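MEDIA RELEASE
July

Winter clothing drive returns to Tullomwood, and every wardrobe in the valley is invited

The Narness Neighbourhood Wardrobe is delighted to announce that its winter clothing drive is back for another season, with drop-off points now open in Tullomwood and Wollby and a warm welcome (plus a hot cuppa) waiting at both.

Last winter the people of the district gave 1,000 pieces of clothing and bedding, which found their way to 73 households. This year Narness would dearly love to do the same again, and perhaps a bit more if the spare room cupboards are willing.

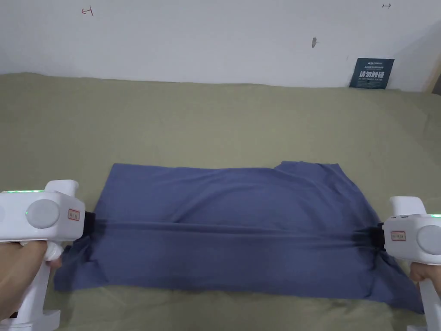
One Wollby donor said she had put off bringing in her late mum's jumpers for two winters, and that handing them over had been a much gentler morning than she'd feared.

Clean tees, jumpers, trackies, coats and children's pyjamas are all very welcome, along with towels, sheets and blankets. Please wash everything before you come, and do have a quick rummage through the pockets, as we'd hate to see your house keys head off to a new home.
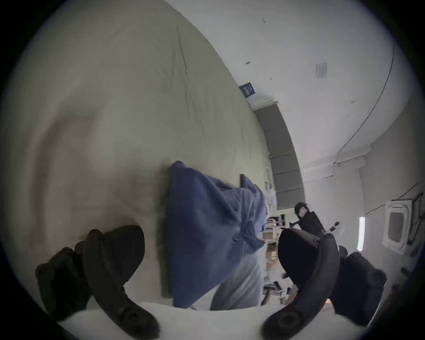 Towels in any colour are gratefully accepted.

Hattori Laundry in Wollby has kindly offered 40 free wash-and-dry loads for people who would like to donate but can't manage the washing at home. Just ask at the counter and mention the drive. 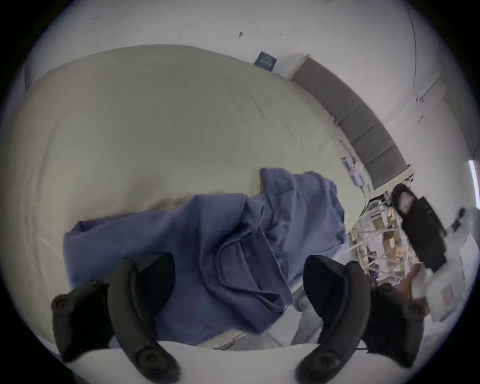 Warm layers are always first to go.

Sizes matter a good deal more than labels. Larger men's sizes and teenagers' clothes were the hardest to find last year, so if you have a growing lad or lass in the house, please think of us before the next big clean-out. 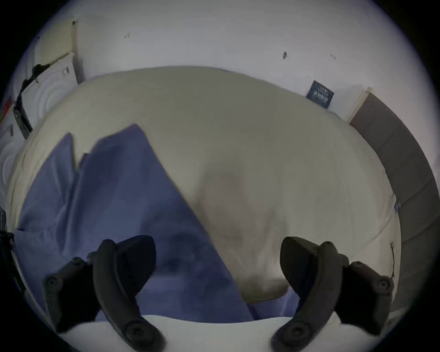

WHERE AND WHEN

Tullomwood: Memorial Hall, side door, 9 am to 3 pm
Wollby: Hattori Laundry, during opening hours

The drive runs until the end of August. We can take up to 3 bags per household at each visit, and you're welcome to come back as often as you like. Sorry, no pillows or shoes this year.

Free collection is available for residents who don't drive. Please leave your details at either drop-off point and Narness will be in touch to arrange a time.

ENDS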